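Adding recovery demos made my two-arm cleanup policy worse, is it the data or the method?

Posted by Adaeze Akande on May 1, 2020
Tags: imitation learning, bimanual, teleoperation, recovery data

Hi all! Longtime reader, first time I've been stuck badly enough to post. I'm working on a tidy-up task for a two-arm robot as part of a small project we call Kikus. The robot has to deal with a dustpan and a long-handled tool that live in a cardboard box with a lot of other junk, and eventually do a sweeping motion over a tiled floor. Two arms, two simple grippers, one head camera, plain behavior cloning from teleoperated demos. We log everything with an in-house recorder called Trokum and I train on one desktop machine overnight.

The part I care about for this post is recovery. My baseline learned the happy path okay, but the moment a grasp goes a little wrong (handle slides, arm stops too high, whatever) it just sort of hovers there forever. So I did what everybody suggests and collected extra clips that start from bad situations and show the way out. I mixed those into the original set, trained again from scratch with the same settings, and the new policy is worse. Noticeably! It now makes mistakes the old one never made. In particular it likes to open the left gripper a bit in the middle of a perfectly good hold, and that one drives me up the wall.

For context, the left hand is the one that handles the long tool in our setup, and it has to keep hold of it while the right arm goes and does its own thing.

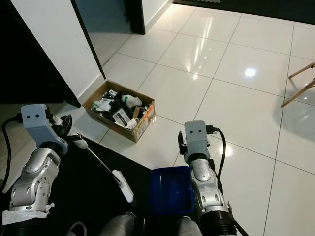 How many demos are in each set?

There are 169 ordinary full-task demos and 73 recovery clips, all from the same two operators, and the recovery clips are a lot shorter than the full ones.

I ran 118 rollouts with each policy, same start positions in the same order. The baseline finished two thirds of them. The one with the recovery clips mixed in finished fewer than half. I know that isn't a giant evaluation, but I watched nearly all of them and the difference in behavior is easy to spot even without the numbers.

Something else that may or may not matter: our operators move the right arm fast when it's out over open floor, and the head camera smears quite a bit when they do. I haven't thrown any of those images out. The blur is in the baseline data too, so I don't think it explains the drop on its own, but I'm mentioning it before somebody asks.
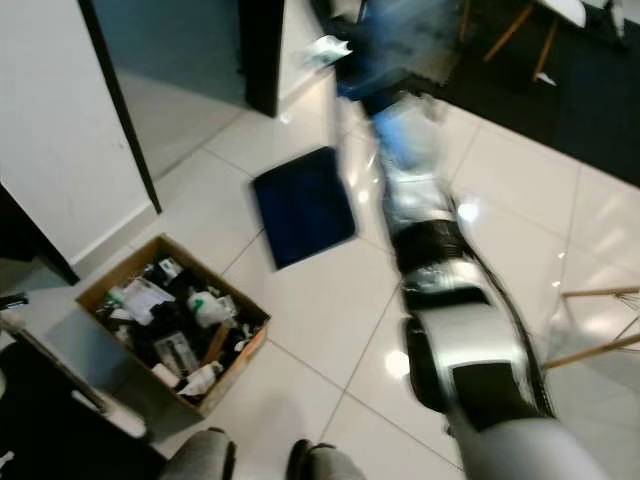

What I've tried so far

Lower learning rate: no real change, it just takes longer to get to the same bad place.

Training longer: a bit worse, if anything. The gripper opening shows up earlier in the episode.

Fine-tuning the baseline on the recovery clips only: terrible. It forgot how to reach into the box at all, so I gave up on that one after a handful of tries and didn't bother with the full evaluation.

Dropping the left gripper channel from the recovery loss: the random opening went away, but then of course it couldn't regrasp anything, and regrasping was the whole reason I collected these clips.

So my questions. Is this a known thing with recovery data, and is there a right ratio of normal to recovery that people use? And would you start over on collection or try to save what I have? My operators have been very patient with me and I'd rather not ask for another round if there's a way around it.

Tiburcio Olvera

More data and a bigger network. With that few demos you're going to be chasing noise whatever you do. Double both and see. I'd also get a wrist camera on each arm, head view only is asking for trouble once the hand is inside a box.

Comment from Adaeze Akande:
Thanks! I do want wrist cameras at some point, but the baseline gets by without them, so I don't see how that explains the second policy doing worse than the first. Same camera for both. I did try a wider network a while back on the baseline data and the results came out the same.

Comment from Tiburcio Olvera:
Fair. I still think it's underpowered.

Nneka Dauda

I'd bet money your problem is in the first couple of seconds of every recovery clip. How did you get the robot into the bad state? If your operator hit record, then loosened the grip on purpose to let the handle slide, then recovered, you have recorded the mistake as a demonstration. Behavior cloning has no idea the first half was staged. It sees a nice steady hold followed by the left hand opening and it learns exactly that, and your description of the symptom (opens in the middle of a good hold) matches so well that I laughed a little, sorry!

I went through the same thing on a drawer task. We had lovely clips of a person carefully missing the handle, and the robot picked up carefully missing the handle in no time at all.

What worked for us, in the order I'd do it:

Go through every recovery clip and mark the point where the operator starts fixing things. Everything before that mark still gets fed in as observation history if your model uses history, but it contributes nothing to the loss. Don't delete the frames if you use history. If you don't use history, just cut them, it's simpler.

Then look for idle frames right around your mark. People freeze for a moment before they start correcting - they're thinking. Those frames teach the policy to hover, which you said you already have trouble with. We dropped any stretch where no joint moved more than a tiny threshold and both grippers stayed put, except when one arm is supposed to be holding still for the other. Be careful with that exception in a two-arm task! If the left hand is just keeping hold of something while the right one works, that's a real action and you want to keep it.

After that, worry about the mix. I don't believe in a magic ratio. Your recovery clips are short, so if you sample by clip you're hitting those few moments far too often, and if you sample by frame they nearly disappear. Check which one your loader does before you change anything. I had ours wrong for months.

And I wouldn't recollect yet. What you have sounds usable to me once it's been trimmed.

Comment from Adaeze Akande:
Oh no. We staged them. We staged every single one of them, with the recorder running from the start, and I was standing right there asking for "a bit more slip." I'm going through the clips now. One of them has 207 idle frames sitting between the slip and the fix!

My loader samples by clip, too. I had to open the code to find out, and it was me who wrote it.

The two-arm exception is going to be the annoying bit. We have long stretches with the left hand on the tool and the right one holding nothing, and I can't always tell from the joint values whether the left is waiting on purpose or the operator was just making up their mind.

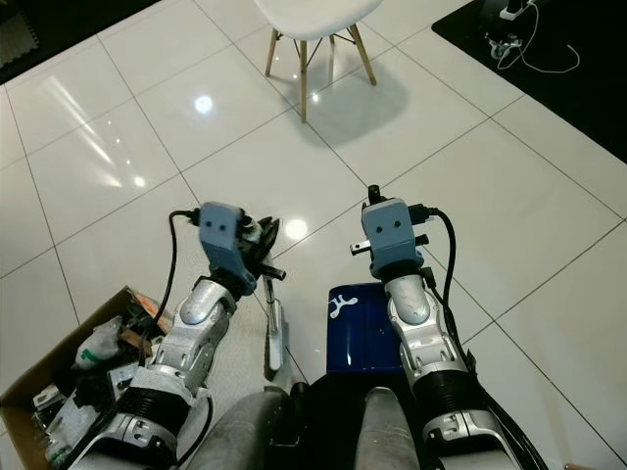

Left gripper on the long tool, right gripper empty, head camera view.

How did you label those, by hand or with some rule?

Comment from Nneka Dauda:
By hand, with a rule to propose candidates. The rule was dumb: if one arm is moving, the other arm's stillness is kept. If neither is moving, flag it and have a human look. It sounds worse than it is, most flags take a second or two once you get going. I'd have the operator who recorded the clip do their own, they remember what they were up to.

Adebayo Akpan

Agree with Nneka on trimming, want to add something about how you get the bad states in the first place, for next time.

Instead of staging slips, run your current policy and let it fail by itself, then have the operator take over and finish. Only the takeover part goes in the training set. You get the failures your policy really runs into, and I'd guess those look different from the ones a person would dream up. It's the old interactive imitation idea and it's slower per clip, I won't pretend otherwise, since you sit through a lot of rollouts where nothing needs fixing. You also need a clean handoff from policy to human. If the leader arms aren't lined up with the robot when control switches, everything jerks, and then you've recorded a jerk.

One warning on evaluation. You said you use the same start positions in the same order. That's good for comparing policies, but if your operators also know those positions, the recovery clips will drift toward them. We keep a separate set of starts that only gets used for testing, on a sheet at the Taşdemir lab that the people doing teleoperation don't see.

I'd also report the recoveries on their own. Overall success hides them. Log every time something goes wrong, then whether it got out of it, and give that as its own number.

Update from Adaeze Akande

Okay, I did the trimming (by hand, with Nneka's rule flagging stuff for me), cut all the staged slips, and switched the loader to sample by frame with a modest boost for recovery. Trained overnight under the name Skulleo so I'd stop mixing it up with the others.

The random opening is gone from everything I've run so far. I'm not through the full 118 yet so I won't quote a success rate, but overall it looks at least as good as the baseline and it does try again after a bad grasp, which the baseline never did. Not always in a smart way. Sometimes it goes for the same spot twice.

What's still weak is any moment where both hands are busy close together, with the right one on the dustpan and the left one down in the box. My recovery clips hardly cover that. I think those will have to come from real policy failures like Adebayo says, so I'm setting up the takeover thing next, probably for June.

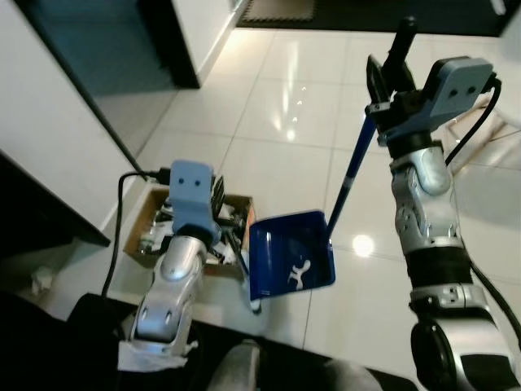
Ladi Tijani: Before you build the takeover setup, check whether your boost for recovery is per frame or per batch. When we boosted per batch, the close-together phases got hardly any samples because every boosted slot went to the easy regrasps. Splitting the boost by task phase helped us more than new clips did.

Adaeze Akande: It's per batch. I'll split it by phase and run that one tonight, then post the numbers under this thread along with the recovery rate on its own line.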